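Call for Participants: Bin Picking Open Day at Prindby
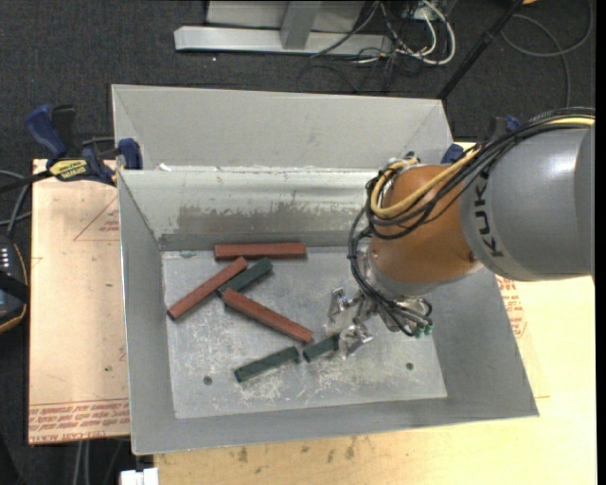

Dalico invites members of the public to take part in its open day at the Prindby workshop on June 9, 2021. We are seeking 30 adult participants with no background in robotics. Each will join a small group, watch the Skutix demonstration and then spend almost 30 minutes answering questions on how easy it was to follow. The demonstration concerns the picking of loose parts from a metal bin, using a KUKA arm fitted with a two-finger gripper. Red and dark green blocks serve as the parts, and participants will be asked to say which block they expect the arm to reach for next.

Participants must be 18 or older and able to stand for short periods. Closed shoes are required – sandals will not be admitted to the workshop floor. Visitors remain behind the marked line while the arm is moving.

Groups are limited to 3 persons. Lunch is provided, and parking is available at the Cuervo Street entrance.

To apply, send your name, age and a daytime telephone number to Kaisu Halonen, Visitor Programs, Room 142. Questions about access needs should be addressed to Žofie Doležal, extension 799.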